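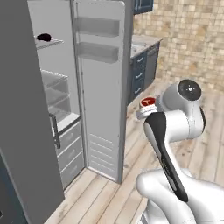
Heketti vs. Bustus gripper in the kitchen sim

pelside_dan
Same arm, same controller. Fridge task first, then the eggplant and the two trays. I'd go with the Heketti. The Bustus dropped 14 cups in 314 runs.

troncoso2062
Disagree. Did you match finger friction? The defaults differ.

pelside_dan
Yes, same value on both.

mrow
The cup isn't a great test – too light. Small fingers over a tray rim tell you more.
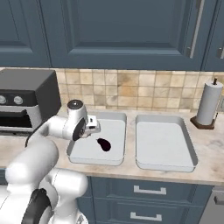
Re: Heketti vs. Bustus gripper in the kitchen sim

troncoso2062
Still think it's the controller. Lower the gain and run both again.

pelside_dan
OK, will post numbers in November.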